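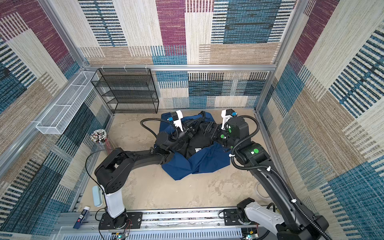 *Both grippers down on the black fabric, cell at Pleltico workshop.*

**Ticket: left arm pauses mid-lift, right arm carries on**
Opened by: Mylene Rivera
Helping: Liesbeth Prins
Status: open, much happier than yesterday

**What happens**

Both arms grip the cloth and start up together, then the left one stops for a moment and the right keeps pulling. The cloth gets dragged sideways and sometimes slips out. No error on screen. It never does it with the grippers empty, which had me convinced it was a motor problem (wrong, see below).

**Tried so far**

- Swapped the power supplies between the arms. Pause stays on the left.
- Went over every screw on the left wrist. One was loose, now tight, no change.
- Reinstalled the Clakon driver. No change, but start-up is quicker, so I'm keeping it!
- Slowed the lift right down. The pause is still there, only harder to spot.
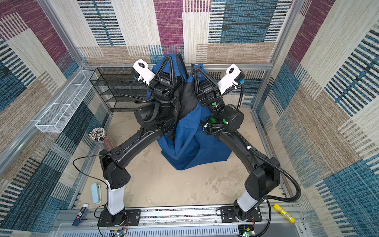
Photo: Liesbeth Prins

**Afternoon**

Liesbeth suggested logging the delay on each arm's messages during a lift, and this is where it got fun. The right arm is lovely and flat. The left has a spike to 83 ms in one lift and 92 ms in the next, both at the point where the elbow starts to straighten.

So I held the left cable by hand, well clear of the elbow, and ran it again. Three lifts with no pause! Let go of the cable, and the pause came back on the very next lift. I may have cheered.
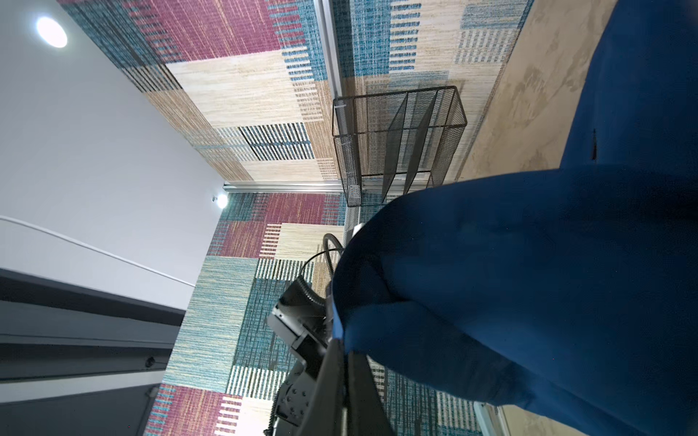
My guess is a tired plug at the wrist end. The cable pulls tight as the arm reaches out, the plug shifts a hair, messages get sent again and the arm waits for them. With nothing in the grippers I was running a shorter path, so the cable never went tight. That would explain the empty runs too.

**Evening**

Gave the left cable more slack and tied it to the upper link — not pretty, but it moves freely. Then back to the hard job, getting hold of the jacket from both sides.
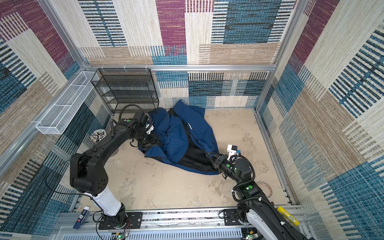

*One gripper at each edge of the jacket.*

Much smoother. There was a single short pause in the whole session, so the slack helps but the plug still needs doing.

**To do**

- [ ] Fit new plug, left wrist (Liesbeth has spares)
- [ ] Make the right arm wait if the left goes quiet
- [ ] Log the empty run again, this time on the full path
- [ ] Send the delay plots to Dijkstra, who asked for them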